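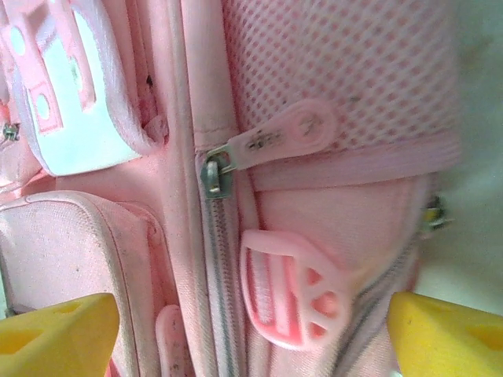

*Two yellow fingers, one pink backpack: the view from the wrist at Karkitz.*

I figured I'd be good at this. I've been opening backpacks since kindergarten! Then Yutong Xia hands me the controls in the Karkitz workshop in Okmont, and it takes me eight tries to get a grip on one rubber zipper pull.

Every try gets saved, though (even the bad ones, which she tags and keeps in a separate folder). The idea is that people steer the gripper through a chore again and again, and the learning system, which everyone here calls Lis, picks up the habit from their examples. Yutong wants 40 good ones per bag before she swaps it out, and she's picky – hesitate too long and you're starting over.

"You're looking at your own hands," she tells me. "Look at the screen."

So I do, and wow, is it close up in there. Mesh, buckle, teeth, little smudges on the pull. By lunch I have five keepers. Yutong did her 40 in May without a coffee break, and she'd like her chair back.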